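June 11, 2025 | Local business

Praltirholm repair firm says old office PCs have years left in them

A computer refurbisher in Praltirholm wants local offices to stop throwing out desktop towers and pay for extra memory instead. Whether that saves anyone much money is less clear.

Dornano, which opened its workshop on the harbour estate in January, is offering the upgrade at 44 euros a machine. It says 200 towers have been booked in so far, though it would not say how many of those have gone back to their owners.

The work is simple enough. The side comes off, a memory module goes into one of the long black slots near the processor, and the power supply, board and case all stay as they are.
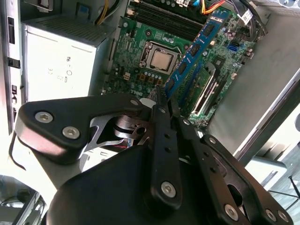
Who pays if it fails?

The leaflet promises "a machine like new". The small print gives a 90-day guarantee on the memory and none on anything else, so a customer whose ageing power supply gives out in month four is on their own.

Zoi Alexiou, who runs the accounts office at Beaudoin, has sent in 19 towers and is waiting to be convinced. "They start up faster, I'll give them that," she said. "But I was told we'd get five more years. I asked where that number came from and didn't get an answer."

Dornano said the figure was based on "experience in the trade". The offer runs until the end of the summer.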